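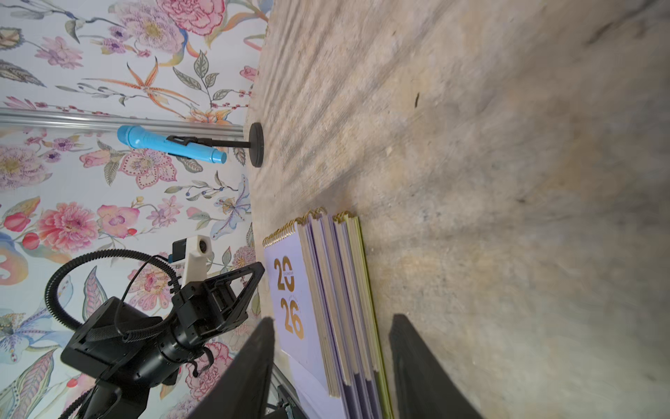

Can a machine tidy a desk yet?

It has been the practice of this blog to return every so often to a single question: which of the small duties of a household or a workroom may now be handed to a machine, and which may not. Previous entries have dealt with folding, with the emptying of a dishwasher and with the sorting of screws. The present entry concerns desk calendars.

The choice may seem a modest one. Calendars of the spiral-bound, free-standing kind are nevertheless handled in quantity every winter, in stationery shops, in offices and in the packing room at Kallholm, where I was employed for six years and where the work was done entirely by hand. They must be stood up, lined up, picked out one at a time and put into boxes or on to shelves. A new member of staff was expected to learn this in a morning. No written instructions existed, and I do not recall that any were ever requested.

Four calendars, one behind another on a wooden table, are therefore a fair test. The front cover is pale lavender with 2026 in gold numerals, and each calendar has a gold coil along its top. A person sees four separate objects. For a machine the matter is less plain. The page edges differ in colour, from deep purple to cream and pale green, but they sit closely together, and the shiny rings form one staggered row. Where one calendar stops and the next begins has to be worked out before anything is taken hold of.

The grip itself presents a further difficulty. A parallel gripper has two fingers which open and close, and very little else. It can be opened wide enough to straddle the whole group, and it could then, in principle, shift the four together. To take only the front one, a finger must be passed into the narrow space behind it without disturbing its neighbour. My colleagues at Kallholm did this with a fingernail. They also tilted the calendar forward slightly as they lifted, a movement I had performed many hundreds of times before I noticed that I was doing it.

The proposal for a trial

I have been in correspondence on this subject with Vasylyna Harasym, who manages the stockroom at Sydorenko and has responsibility for its seasonal lines. She has kindly allowed me to quote from her letters. Her position is that the question is usually put too broadly.

"I am asked whether a robot could run the stockroom," she writes. "I should be content if it could take one calendar from a row and leave the others standing. After that we may discuss the stockroom."

She proposes a plain trial. A row of calendars is set up, the front one is to be removed and stood elsewhere, and the attempt counts only if nothing else falls over. She carried it out in March with her own staff, in order to have a figure for comparison. Of 52 attempts by hand, all but one succeeded, and the exception was attributed to conversation. She then arranged for the same trial to be carried out on a two-fingered arm at Ullari. It was given 31 attempts and completed 19. The failures were mostly of one type: the arm took two calendars where one was wanted.

I would not wish to make too much of these results. The number of attempts was small, and the arm was allowed as much time as it required. Ms Harasym reports that it was a good deal slower than her slowest member of staff, though it did not appear to become any worse towards the end of the afternoon, which could not be said of the people.

Provisional findings

For the home, my view remains that a machine for tidying desks should not be purchased at present. The difficulty lies in variety. A household table may hold a calendar in the morning and a torch, a cup or a pile of post by the evening, and each calls for a different hold. A torch can be taken round the middle by almost anything that closes. A calendar stood upright on its own pages cannot.

For the shop floor I am somewhat more hopeful. Where the same article arrives in the same position all day, with a little space left between each one, the task becomes much easier. The space is the important point – it costs shelf room, and managers are reluctant to give it up. The packing tables at Kallholm were never arranged with any such allowance in mind.

A second trial is planned at Vurngate, using wall calendars, which lie flat and present the opposite problem of a thin edge against a hard surface. Ms Harasym expects the arm to do worse. I expect the same, and will report the figures here when she has sent them. Readers with experience of handling flat stationery by machine are invited to write to me before then.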